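Gripper lets go of tapered plastic parts after a protective stop

Melina Karamanlidis
Posted 2/5/18

We have a Zovholm arm in our workshop at Bendton with an Esolard two-finger gripper on the end. The fingers are black ones with flat faces. It picks up hollow plastic pieces that taper towards one end, moves the tip close to a sheet of paper on the wall, waits, and takes the piece back to the tray.

It ran without any trouble for 428 cycles. Then the arm went into a protective stop while it was near the wall. I cleared the stop, pressed resume, and the fingers opened. The piece fell and bounced off the bench on to the floor. I had my hand on the bench at the time, though not under the gripper, and it made me jump.

I have since made it happen on purpose and it does it most times but not every time. The log shows code 183 just before the fingers open. The manual says 183 is "tool state unknown" and nothing more. A normal pause and resume is fine, it is only after a protective stop.

Is this a setting or a faulty gripper? I would like to know before I let anyone else use it.

bench_rat
Check your air pressure. Ours did this when the compressor was on its way out.

Melina Karamanlidis
It is electric, there is no air.

bench_rat
OK, then check the cable. They break inside where they bend at the wrist and you can't see it from outside.

Osvaldo Gentile
I don't think it is faulty. I had the same with an older Esolard on a Sugawara controller.

When the arm does a protective stop, the power to the tool connector can drop for a moment. The gripper restarts and no longer knows where its fingers are. When you press resume, the program sends it the next command, and the gripper does its homing move first. Homing means opening all the way. If the power didn't dip far enough for a restart, nothing happens, which would explain why you only get it most times.

Look in the tool settings for the start-up action. It will probably be set to "home". Change it to "hold position". On mine the page was hidden until you logged in as a supervisor. Then add a check to your program so that after any protective stop it waits for a person to confirm, and doesn't send anything to the gripper until they have.

Test it with a piece you don't mind losing. Stay outside the marked area and keep the stop button in your hand. Until it's fixed, put a tray under the arm and don't resume with anybody leaning over the bench.

Two more things. Tapered parts creep out of flat fingers even when the gripper is working properly, so hold them as near the wide end as the job allows. Turning up the force tends to make that worse, as it squeezes the part forward. I run mine at 38 per cent and have had less slipping than I did at full force.

Also find out why it stopped in the first place. If the arm is stopping near the wall, either the tip is touching or the payload figure is wrong. I'd move the end position back by 5 mm and see whether the stops go away. Mine turned out to be the payload, which was still set for the old fingers. If you change that, run the approach slowly a few times and watch the gap between the tip and the paper.

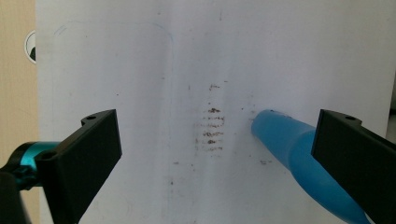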